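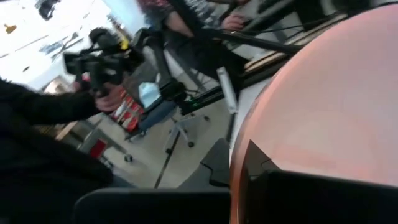 I get to share some fun news from all of us at Pladley Pictures: our offbeat comedy Kiss is coming to theaters in December! I've been telling friends about this movie for so long that they've started finishing my sentences. We wanted a look that was warm and a little silly, and the color I kept pushing for was salmon pink, the smooth, softly glowing kind, with copper-orange creeping in where it gets darker. So that's what you'll get on the posters, the tickets and most of the leading lady's wardrobe (she has forgiven me).

The story follows a wedding singer who loses her voice 3 days before the biggest booking of her life, in a seaside town called Brumach. Our casting team watched 942 audition tapes to find her. I watched about 399 of them myself, mostly late at night with cold noodles, and I still cheered when the right one came on.

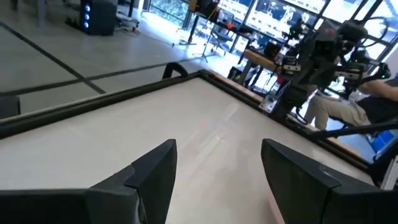
Will Kiss be available to stream at home?

It opens only in theaters first, and Zuvport will stream it the following spring.

We're also giving away 999 pairs of preview tickets through the Pladley newsletter, so sign up if you'd like a shot at one. Press screeners and interview requests go through our publicity desk, and I'm happy to talk for as long as you'll let me. Bring tissues for the ferry scene!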